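Home | Forums | Hardware | Arms & Grippers | Classifieds | Help

Print this thread | E-mail this thread

Skullari wrist kit: worth the money or just a nice box?

Started by Cleiton Honorato, 15th January 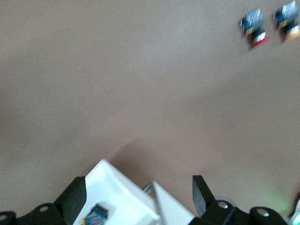 So I finally caved and bought the Skullari, the wrist camera and two-finger gripper bundle that keeps turning up in everyone's signature. $550 for the kit, plus $39 for the padded fingertips, which you'd think would be in the box given that the box is big enough to ship a toaster. I've had it going in the garage for a couple of weeks, mostly picking up toy cars and putting them down again. My neighbour wandered over, watched in silence for a bit, and asked if I'd thought about golf.

The good. The gripper bolts straight on with 4 screws and the holes line up, a sentence I have never been able to type about anything from Drurkance. The jaws open wide enough for little cars at pretty well any angle, and closing force is set by a slider in the software that mostly does what the label says.

The less good. The camera is fine when the arm is still and porridge when it isn't. Anything quicker than a stroll and the colours smear into one another. Two cars of much the same colouring become a philosophical question. The manual's advice on this is to "ensure adequate lighting", and I've got a shop light out there you could land a plane by.

Also the manual has a full page on recycling the carton and half a page on calibration. I can now recycle a carton to a very high standard.

Happy to answer questions. Happier if somebody answers mine: is there any way to get the exposure down without the picture going to coal?

----

grommet_west wrote:

Exposure is under Advanced, then Sensor, then a tab called Other. Turn off the auto setting first or it quietly puts itself back. Halve what you've got and raise the gain. You'll get some grain, but grain stays where it is and smear doesn't.

And $39 for fingertips. I cut mine out of a bike tube.

----

tilly_torque wrote:

Bike tube is fine until it perishes and leaves black marks on everything you pick up. Ask me about the white eggcups. I paid for the proper ones and I'd pay again, grumbling.

Cleiton, are you stopping the arm before each grab or are you trying to find the car on the move? If it's the second I don't think it's the camera's fault. I pause above the object, take the picture, then go down. Adds a moment per pick and cured nearly everything.

----

Cleiton Honorato wrote:

On the move. The product page says "track and grasp in one fluid motion", and like a fool I read it.

Found the Other tab. I had been in there before and left because it looked like somewhere they kept the fuses. Trying the exposure change tonight.

----

parallel_pete wrote:

I'm going to disagree with tilly. If a kit is sold as doing it on the fly, it should do it on the fly. I had the Funska before this one and it tracked moving things without me having to stop and have a think every time. It was uglier, the plastic was the colour of old dentures, and the cable came out of the side right where you'd catch it on everything. But it tracked.

For $550 I don't want to be told to slow down. I've got a wife for that.

----

tilly_torque wrote:

The Funska tracked because it had about half the reach and couldn't get up to any speed. My wheelie bin tracks well on the same principle.

----

parallel_pete wrote:

Mine was perfectly quick. And I notice it wasn't me with the marked eggcups.

----

grommet_west wrote:

You're both a bit right. The Funska had a better sensor and a worse everything else. If somebody put that camera on the Skullari gripper I'd buy 2 and tell my partner they were free.

The other thing to look at is glare. Anything pale and shiny near the lens will throw the auto exposure out, and it'll hunt back and forth while the arm moves. I put matte tape over the bright bits on mine. Looks like a dog's breakfast, works a treat.

----

Cleiton Honorato wrote:

Report from the garage. Auto off, exposure halved, gain up. At walking pace it can now tell one car from the other most of the time. At full speed it's still porridge, but thinner porridge.

Then I swallowed my pride and tried tilly's pause. Ran it until the kettle had boiled and gone cold again and it dropped one car, and that one I'm blaming on the wheels, because it rolled while I was closing on it. So the pause stays. Pete, I agree with you in principle and I'm ignoring you in practice.

Haven't tried the tape yet. I've only got the blue painter's stuff and I suspect that's asking for a fresh set of problems.

----

mrs_wijesinghe_fan wrote:

Has anyone dealt with Wijesinghe for support on these? They're the reseller I bought from, and they've been good to me so far. I asked about the smearing last May and got a reply the same afternoon with a settings file attached, which is more than I ever had out of the Skullari people direct. Their file has the auto exposure off already. No idea why it doesn't ship that way.

----

grommet_west wrote:

It ships that way because auto looks better in the promo video. Could you post the file? I'd like to compare it with mine.

----

mrs_wijesinghe_fan wrote:

Will do when I'm back at the other computer. It's for the older firmware, so keep a copy of your own settings before you load it. I didn't, and spent an evening with the jaws opening when I said close.

----

parallel_pete wrote:

"Fluid motion."

----

Cleiton Honorato wrote:

Yes thank you Pete.

For anyone who found this by searching: I'm keeping it. Good gripper, middling camera, dreadful manual. Get the fingertips if you're picking up anything smooth, skip the carrying case, and go and find the Other tab before you do anything else. If the settings file turns up I'll load it and post how it goes, jaws permitting.

Print this thread | E-mail this thread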